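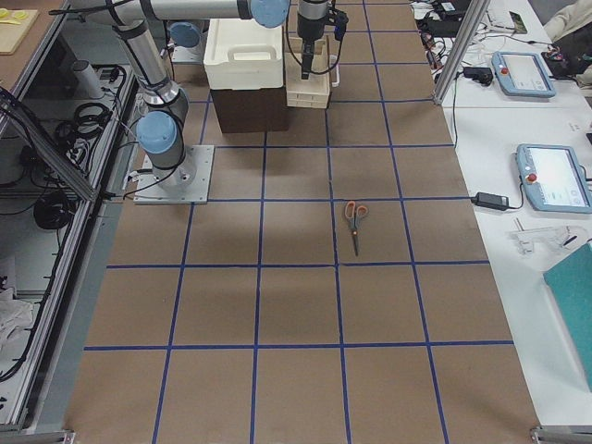

8 min read

Figure 3. The taped table used for the grid trials, with the scissors on the paper and the first arm reaching over the tray stack.

3.2 Where things lie, and how the arm finds out

Readers who have followed us from the earlier Endar work will remember that our first attempts at tool pickup were rather fussy. The arm knew where an object was only because we had put it there and typed the position in, and if somebody leaned on the table during lunch, the rest of the afternoon was spent wondering why the gripper kept closing on air. The method we describe in this section, which we call Titeo, grew out of our wish to stop typing positions in at all, and we hope that other small labs will find it as easy to live with as we have.

The idea is a modest one. We cover the table in brown kraft paper and lay dark blue tape across it in both directions (Figure 3), so that the fixed camera always has plenty of straight lines to look at. Each tape crossing becomes a landmark. Before every trial, Titeo finds the crossings in the camera picture, matches them to the crossings it measured at setup, and works out how the table sits with respect to the arm's base. An object is then located by the cell it lies in and by its offset from the nearest crossings that are not covered up. We had expected to need printed markers for this, and we were pleased to be able to leave them in the drawer.

Scissors were chosen as the main test object after a good deal of friendly argument. They are long and thin, they have a clear front and back, and the orange handles of our pair stand out nicely against the paper, while the silver blades give the camera a much harder time. We kept the blades closed throughout. For each trial the scissors were laid down at a new spot and a new angle, the arm was sent to its waiting pose, and the program was left to choose a grasp near the handles and carry the tool to the goal area.

We ran 400 trials in this way, split evenly between 2 conditions. In the first, Titeo refreshed its estimate of the table before each pickup. In the second, it kept the estimate made at the start of the session and never looked at the tape again. The same grasp planner, Tamuno, was used in both, with no change to its settings, so that any difference could fairly be put down to the refresh. Tamuno had been trained beforehand on 2,000 recorded grasps, none of which involved scissors.

The refreshed condition did better, and the gap grew as a session went on, much as one would expect if the paper creeps a little under repeated contact. Most of the failures that remained were of one kind: the planner mistook the direction of the tool and reached for the blades. Failures of plain position, where the fingers closed beside the object, were nearly all found in the second condition.

We should add a word about the tape itself. Our lines are not perfectly parallel, and the cells are not all the same size. Titeo does not mind this, as it relies on the measured crossings and makes no assumption of a regular grid. Wrinkled paper is a more serious matter, and we return to it in Section 5, together with the version built for the Drirkix cell.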